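Open day at Plirnis: what we saw, what we ate, and one very crumpled shirt

28 March 2022

So we finally got ourselves over to Plirnis for the open day! I've been meaning to go ever since Tegan Hapeta came back from the last one with a bag full of fabric ends and a story about a button drawer. This time she drove, I had the map on my knees, and we still managed to go past the entrance (it's down the side of the old Buzatu building, after the loading dock, and the sign is small and the same color as the bricks). Parking is free if you get there early. We did not get there early.

You sign in at a desk and get a sticker with a number on it. Mine was 161, which I wore on my coat all the way home and then into the grocery store. Coffee is in a big urn by the door and it's good and strong. Get the almond bars if they have them next time, because the lemon ones had gone before we reached the table and people were talking about them all afternoon.

We started in the sample store, a long narrow room with racks on both sides and a rolling ladder. Araceli Vallejo was showing people around in there and she let us pull things out and handle them, which made Tegan very happy. They've got 1159 swatches on cards, sorted by weave and then by weight, and every card has a little note in pencil about how it behaves in the wash. I could have stayed for hours. My favorite was a brushed cotton that had gone through 400 washes and felt like the inside of an old sweatshirt. The one next to it was the same cotton from a different mill and it had turned into something you could scrub a pan with!

After that we went up to the room with the table, and this was the part I'd come for, because the program said "knits and tees" and I am terrible at folding anything stretchy. It's a plain sort of room. There's a pale tabletop, nice and smooth with no shine to speak of, and a tall gray metal shelving unit behind it with bare shelves. Four black tripods were lined up close together against the bright side of the room. I liked it right away. After the sample store, where you can't put your elbow out without knocking a card onto the floor, it was a relief to see a surface you could spread a shirt out on.
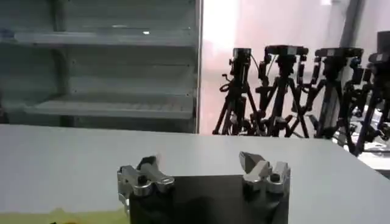 I've been trying to talk my husband into a proper folding table for years, and now I have more arguments. Mine at home is the end of the bed, which is too soft and too low, and whatever I fold there slides into whatever I folded before it. A hard, flat top makes a big difference with jersey. The stuff wants to curl at the edges, and on a bedspread it grabs and bunches up under your hands, and you end up chasing it. I asked Araceli what she'd use in a regular house and she said the kitchen table, wiped down, with the chairs pulled out of the way. So that's free, at least!

We got to talking about prints, too. I always fold with the picture on the inside because my mother did, and Tegan folds hers with the picture out so she can find the one she wants, and it got a little heated. Araceli's view is that it depends on the ink. The thick rubbery kind can stick to itself if it's pressed together in a hot closet, so she leaves those facing out or lays a bit of tissue across. The thin soft kind doesn't care. I have since gone through my whole drawer pressing a thumb on every print, and I've got far more of the rubbery ones than I'd have guessed.

Color was the other thing. I'd never have picked a yellow-green for myself (I look seasick in it), but for learning on, it's great. Every crease shows. The folds go a sort of olive where the shadow gets in, so you can see straight off where the fabric has doubled up under itself. Try the same thing with a black tee in the evening and you won't know a thing until you hold it up and one sleeve is down by the hem.
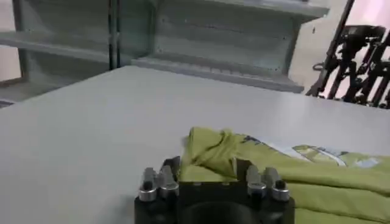 Yellow-green cloth with a printed graphic on the light gray table, shelving behind.

I wrote down the folding tips on the back of the program, so for anyone who asked me to bring some home:

Shake it first, and hold it by the shoulder seams when you do. Lay it face down. Smooth from the middle outward with flat hands, and don't tug, or the side seams will wander off. Bring one side in to the middle of the neck and lay the sleeve back on itself. Do the other side the same. Then fold up from the hem, in half or in thirds, depending on your shelf.

If it's badly crumpled, don't try to find the sleeves. Find the neckband! It's the stiffest bit of the whole shirt, you can feel it through a wad of fabric with your eyes closed, and once you've got that the shoulders are right there on either side. I had honest to goodness never thought of it. I'd always gone fishing for a sleeve, got hold of the hem by mistake and started over.

Two people behind us wanted to know about fitted sheets, but that's a separate session and you have to put your name down. I put my name down.

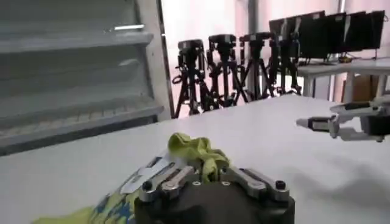 ANLEY SEWING AND MENDING CLUB
Visits and Days Out

Lunch was downstairs, soup and rolls, and we sat with a couple who'd come over from Plilard and have a quilt shop there. They told us that the shop keeps a basket of worn-out tees by the register and people just take them for rag rugs, and others drop them off, and it never seems to get any fuller or emptier. Tegan wants us to do the same at club. I think we'd need somewhere dry to keep it, so maybe bring it up at the April meeting. I did say I would not be storing them in my garage.

Speaking of shelves, I came home with opinions. I've got wooden ones in the sewing room and they snag. Not badly, but enough that the bottom shirt in a pile gets a little pulled thread now and then. Metal ones with a front lip, the sort they have at Plirnis, look a lot kinder to knits, and you could wipe them with a damp cloth and be done. If anybody hears of an office or a school clearing some out, call me first please. I'll bring the trailer.

In the afternoon we did the dye room, a bit of a squash and very warm, and then the mending corner, where they had darning mushrooms out for people to try. I have three at home and I still bought one. The lady at the till said they'd had 653 visitors through at the last open day and she thought this one was busier, and from the line for the restroom I'd believe her.

A few bits for anyone going next time. Wear flat shoes, the stairs up to the folding room are steep and open at the back. Take cash for the remnants table. There is an elevator but it's around by the loading dock and you need to ask at the desk. Bring a shirt you hate folding, they're happy to have a go at it with you. I took nothing and then stood there wishing I had my son's hockey jersey.

Tegan's fabric haul this time: two yards of gray ribbing, a bag of cotton ends, and some elastic that she swears she needed. She's bringing the ends to club so come early if you want first pick, and could whoever has the big pinking shears please bring them back.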